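**Indoor putting mats: what we learned from the February resurfacing**

The practice room at Liler reopened in February with new felt on both putting lanes. Members have asked about the change in speed, so the details follow.

The old surface was a woven mat glued directly to the slab. Seven years of foot traffic had flattened the pile along the center line, and putts drifted toward the worn strip. Patching did not help. The seams at the patches moved the ball more than the wear did.

The replacement is a pressed felt from Plasterel, laid over a Foda foam underlay. The felt is stretched and clamped at the ends, with no glue under the playing area, so a lane can be lifted and turned end for end when it starts to wear. We plan to do this every 600 hours of booked time. The meter on the lighting circuit read 3,017 hours at installation, and the first turn will be counted from that number.

Expect a slower roll than before. New felt has loose fiber on top, and it takes some weeks of play to settle. Please do not brush the surface to speed it up. Brushing raises the nap in one direction and makes the lane faster one way than the other. A dry lint roller is enough for dust. 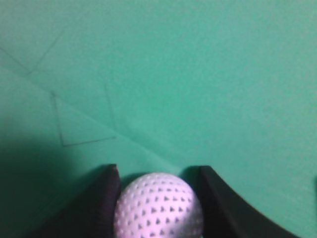

*Dimpled ball on green felt.*

Other rules for the room:

- Flat, clean soles only. Spikes of any kind stay in the hallway.
- Drinks stay on the shelf by the door.
- Report ripples at the clamps before playing on. A loose clamp takes 2 minutes to reset.

Offcuts of the felt are at the front desk in the Oosthuizen building for anyone who wants one for a home mat.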